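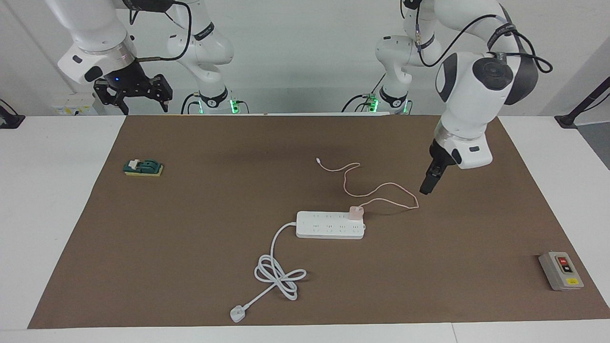 4.2 Do lead singles predict how loud an album will be?

Music writers often treat the first single from a hard rock record as a sample of the whole. A heavy single is taken to promise a heavy album, and a soft one sets off talk of a band going quiet. The claim is repeated so often that it is rarely tested. Henare argued for a version of it in her earlier work on album campaigns, where she called the lead single "a fair handful from the sack." We were not convinced then, and the data in this section give us little cause to change our minds.

Our set holds 221 albums by rock and metal bands, each with a lead single released before the album itself. For every album we measured the loudness, tempo and vocal roughness of the single and compared them with the middle value for the other tracks. Live records, cover albums and reissues were left out. So were albums with fewer than eight songs, where one odd track can pull the numbers a long way.

Figure 2. Loudness of lead single against middle loudness of remaining tracks. Each point is one album. The dashed line shows where the points would fall if single and album matched.

Figure 2 shows a link, but a weak one. Most of the points sit above the dashed line, meaning that the single was louder than the record it came from. The gap is widest for bands on their third album or later. Chu suggests that older bands use the single to calm fans who fear a change in style. This may be so, but our numbers can't tell that story apart from a duller one, in which the label picks the single and tends to pick the same kind of song each time. We asked two labels, Storketti and Charvát, how the choice was made. Storketti said the band decides. Charvát said that it varies. Neither answer could be checked.

Tempo does worse still. Knowing how fast the single was told us almost nothing about the speed of the other songs, and in the smaller group of bands with a new singer it told us nothing at all. Vocal roughness looked better at first. Much of that result came from 31 albums by bands whose singers scream on every track, and for them any song would have done as well as the single. With those albums removed, the link drops to the level we saw for loudness.

It could be said that listeners don't hear albums the way our software does. We agree, and we tried to deal with this by using the Hekitz listener survey, in which 2,000 people rated singles and full albums for heaviness. The ratings match each other far more closely than our measurements do. We would be slow to take comfort from that. People in the survey heard the single first, often many times, and were then asked about an album they had played once. A listener who has already made up their mind is a poor check on whether the single was a good guide. The Kadano ratings, which Henare relies on, have the same fault and a much smaller pool of listeners.

A fairer test would give people the album with the lead single taken out, and ask for their ratings before they had heard it. We know of no study that has done so. It would have to use records that the listeners had never come across, and that limits it to lesser-known bands, whose campaigns may not work like those of bands with radio play.

We also can't rule out that the mastering of singles has changed over the years our set covers. Some singles were released in a louder mix than the one used on the album. Where both mixes could be found we used the album version, which should make the match look better than it was for fans at the time. Even with that help, it is not a strong match.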